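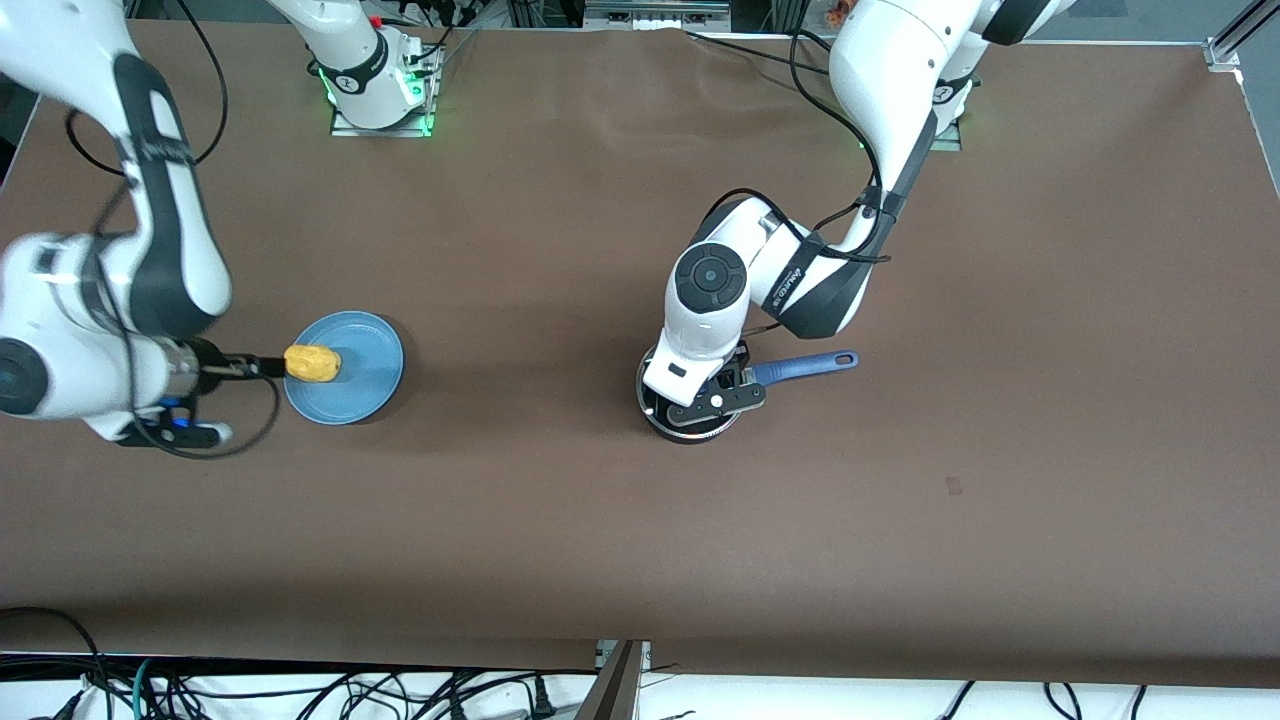

Levetti releases Kioko 8, planning software for two-armed robots

2023-12-14

I'm Adhiambo Kaijage, I run the planning team at Levetti, and I get to write this one myself because our press person is on leave. So, the news: Kioko 8 is out today, and anyone with a current license can download it right now!

Kioko is the software that decides how two robot arms share one table. You give it a job, say moving food between a plate and a pan, and it works out which arm does what, when each one moves and how they stay clear of each other. Older versions planned one arm first and then squeezed the second one in around it. That was safe, but boy was it slow – one arm spent a lot of its day parked.

Version 8 plans both arms together. One gripper can hold a pan by the rim while the other carries something small and lumpy, and if the pan shifts, the carrying arm gets a new path without the whole job starting over. Evaristo Arriaga rewrote that part of the planner from scratch (twice, if you count June, which he'd like us not to).

We ran 1775 kitchen jobs on our test benches before release, and 1687 finished with no human help. Most of the rest were dropped grasps on soft items, and that's what we're working on next.

There's also a new timeline view. Drag a step, and the other arm's steps move with it. "I used to keep the order of moves on sticky notes," says Gladys Rugemalira, who tested the beta at Ukent. "Now I drag a block and watch the replay."

A few practical things. Job files from version 7 open as they are, but custom gripper profiles need to be exported again. Faith Kashindye has written a guide for that, and it's in the download. The old scripting panel is still there under Tools – we heard you.

Kioko 8 is a free update for current license holders. New licenses are sold through Levetti and our reseller, Filarcombe. For press questions or a demo, ask for Emmanuel Kirui at the Levetti front desk.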